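Induction hob trips the breaker when two zones are on boost

Posted in: Kitchen Electrics and Cookware

tprantl_88
New hob, a Tarnia with four zones. Any single zone runs fine on boost. If I boost the front left and back left together, the breaker goes within a few minutes. Circuit is 36 A by the label on the panel. Same result with either of my two stockpots. Faulty hob or faulty wiring?

Hollenstein T.
Four zones on most hobs are two pairs, and each pair shares one power board. Boost on one zone should make the other zone of that pair drop back. If both stay at full, the power management setting was never entered at install. Look for a service menu in the manual, usually reached by holding two keys at power-up. Set the limit below the breaker rating.

kettlecroft
Disagree that it's the setting. A limit set too high would trip it on diagonal zones as well. OP says left pair only. I'd pull the terminal cover and check for a loose bridge link. With the circuit off, obviously.

Hollenstein T.
OP has not said anything about diagonal zones. He tested single zones and one pair.

tprantl_88
Correct, I haven't tried diagonal. Will do it tonight.

domnica_p
Before anyone opens a terminal cover: what is the breaker itself marked? Panel labels are handwritten half the time. 36 is not a size I'd expect to see. If the label is wrong, everything above is guesswork.

tprantl_88
Went and looked. You're right, the breaker is marked lower than the label. Diagonal boost trips it too, it takes 8 minutes. So it's overload and the pair has nothing to do with it.

kettlecroft
Fine, I withdraw the bridge link. I still don't like an installer who leaves that label in place.

domnica_p
Then have the circuit checked against the hob's rating plate — cable size as well as breaker. Don't fit a bigger breaker on the existing cable. Until that's done, use the lower power limit if the hob has one.

Hollenstein T.
Agreed. You lose little in practice. Boost is for bringing water up to a boil, and a lid helps there whatever the power setting. Once it boils you're down at a middle setting anyway.

rimfire_stew
The lid argument again. On my old Troledel a tight lid made it boil over before I could turn it down. I leave mine off and wait.

Hollenstein T.
Lid on until it boils, then tilt it or take it off. Boiling over is a question of how full the pot is and when you cut the power.

tprantl_88
Service menu found, limit lowered one step. Left pair on boost for the whole time it took to fill the sink and wash up, no trip. Electrician booked for January to check the cable. Thanks all.

domnica_p
Good. Correct the label while he's there.

Hollenstein T.
For rimfire_stew, on lids:

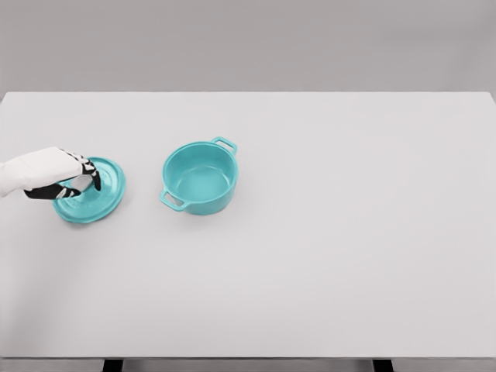
Teal pot, lid off and on the table.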